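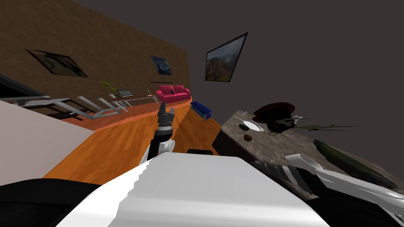
The red sofa at the far end of a room with a wooden floor.

Hervé Huet prints etchings in editions of 23 and keeps records of every pull. The current series, Nanside, uses 3 copper plates per image, one for line and two for tone.

"The line plate goes in ferric chloride first," Huet said. "I stop out in stages and proof after each one. Registration comes later, on the press bed."

He dampens the paper on Wednesday night and prints on Thursday. 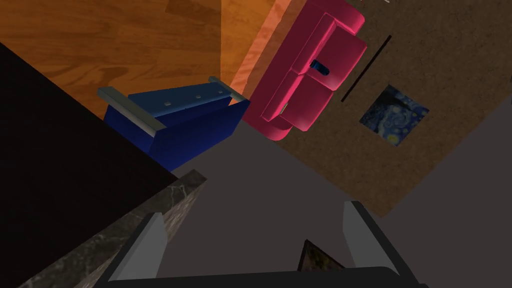 The paper is 100 percent cotton, bought from Rieger. Huet tested a lighter sheet from Cultirus and dropped it. "It stretched between the second and third plates. The margins were fine but the tone drifted off the line."

His archive at Ullodlow holds 947 proofs, filed by plate and state. Most are marked in pencil with the bite time and the ink mix.

"I go back to them for the blacks," he said. "Two inks that match in the can can dry very differently."
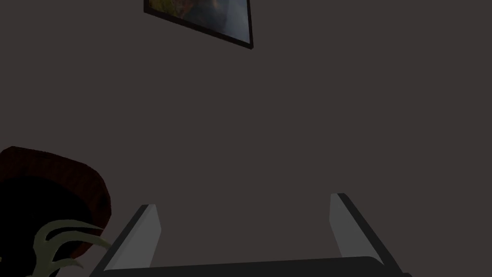
A dark, narrow frame on a plain gray wall.

The plates will be canceled with a single scored line after the last edition is signed in September.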